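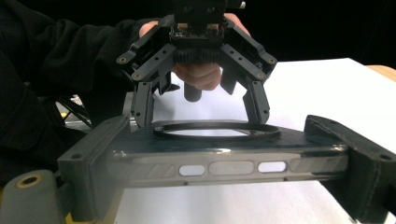
Slide 1: the clear case

Okay, hi everybody. Let this one sit on screen while people find chairs. Say name, say Otville, say I've been packing and checking phone cases for longer than I'd like to admit. Thank Wyn Humphreys for the room and for the coffee.

Then ask: who's got a clear case on their phone right now? Wait for hands. (There are always a lot of hands.) Ask them to take it off and hold it sideways, edge toward them, like the one up here. Give them a minute, some of those cases do not want to come off!

What I want them looking at is the side wall. Most of us only ever look at a case from the back, flat on, and from the back a clear case is pretty much nothing. Turn it on its edge and the light runs along it and you get that silvery band. I love that band. It's how I learned to check them — Melati Yusof taught me at the packing table at Jugah, tilt it, follow the shine from one end to the other, and if the line wobbles, stop and look again.

Slide 2: what the shine tells you

Keep this short, I ramble here. A smooth line of light means a smooth wall. A kink in the line could be a dent, a scratch, a bit of grit, or just your own thumbprint. So wipe it first. I once sent back a whole tray over thumbprints and Dorin Vlad still brings it up.

Pass the sample bag around at this point. Two cases in it have a dent near a corner. Don't tell them which! Let them find it with the tilt trick. If the lights in the room are the flat office kind, ask Wyn to switch off the front row and use the desk lamp.

Slide 3: the packing table

This is the part people email me about afterward, so slow down.

We pack on white because you can see dust on white. You can't see the case very well on it, I know, and that's the trade. Gilang Chong wanted black mats and we tried them for all of February. Great for spotting the case, awful for lint, and we went back.

Lay the case on its edge for checking, then flat for the insert card, then into the sleeve open end first. Wálter Giraldo does it the other way around and he's faster than me, so if anyone asks, say both are fine. On a good shift the table gets through about 2,000. My own best is 163 in an hour and I was useless for the rest of the day.

Mention the sleeves: the Emar ones cling, so open them with two fingers before you pick up the case. Show it live. Practice this beforehand, last time I dropped it.

Slide 4: yellowing

Somebody will ask, so get in first. Yes, soft clear cases go yellow. Sunlight, heat, hand lotion, time. Washing with dish soap takes off the grime but the yellow mostly stays put. Please don't bleach it. Tell the story about my sister's case and the windowsill, if there's time.

Returns for the Nuvia order last year: 74, and when we opened them up a good half were the wrong size for the phone. Nothing wrong with the case at all. So now the model name goes on the insert card in big letters — my one real contribution to the business.

Questions

Leave ten minutes. Get the sample bag back before they start leaving. If it's quiet, ask who found both dents and have them show the person next to them how they did it.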